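Fakix abrirá en marzo una sala de judo y lucha en el antiguo almacén Plasent

La asociación deportiva Fakix pondrá en marcha en marzo una nueva sala dedicada al judo, el sambo y la lucha libre olímpica en la planta baja del antiguo almacén Plasent. El espacio tiene 395 metros cuadrados y dispone de dos zonas de tatami, vestuarios y una pequeña sala de pesas.

Las clases infantiles serán por la tarde, a partir de las 17:30. Los grupos de adultos entrenarán de 19:00 a 21:30, con un turno de iniciación al judo y otro de suelo para quienes ya tengan cinturón amarillo o superior. La lucha olímpica se impartirá en horario de mañana durante los primeros meses, hasta que se complete el segundo grupo.

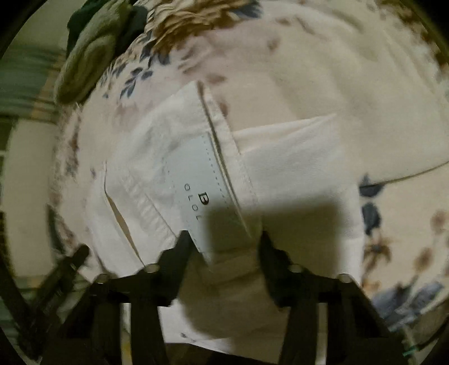 La inscripción incluye la licencia federativa y el seguro. El judogi corre por cuenta de cada alumno, aunque habrá trajes de préstamo para las primeras sesiones. Para el sambo se admite la chaqueta de judo hasta el primer examen interno.

La obra ha consistido en la sustitución del suelo, la instalación de ventilación y la adaptación de los accesos. El tatami lo ha suministrado Pistier, que también se ocupará de su mantenimiento. El aforo en días de competición será de 300 personas.

El primer torneo previsto es el Trofeo Mwaipopo de judo por equipos, con categorías desde infantil hasta veteranos. Las bases se publicarán cuando abra la sala y los clubes podrán presentar un máximo de 2 equipos por categoría.

Fakix cuenta actualmente con 1526 socios en todas sus secciones. Quienes ya lo sean tendrán prioridad en la reserva de plaza. El resto de solicitudes se atenderá por orden de llegada en la secretaría de la asociación, en horario de 10:00 a 13:30.

Comunicación de Fakix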